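Gray paint, second try

1/11/20

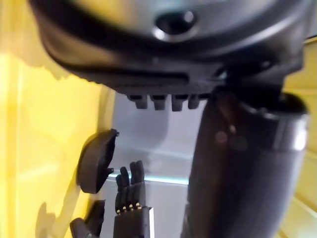

The back room needed repainting before I could put the shelves up again, and I had already bought one wrong gray. It was a Riltia color called Sketik, and once it was on the wall it looked blue. I went back for sample pots and painted squares next to the window. What I want is the mix of colors in the photo: pale gray at the back, black and charcoal in front of it, and a few small spots of gold. The gold only works if there is very little of it, so I am keeping it to the shelf screws and the drawer pulls.

The new paint is Proso, in a flat finish. It cost $102 with the primer. The long wall took two coats and I let the first one dry for 18 hours. The old shelves are going black. I sanded them in August and then left them in the hall, so they need a wipe before I start.

I still have over half a can of Sketik if anyone wants it. The trim comes next, and I have to find my small brush.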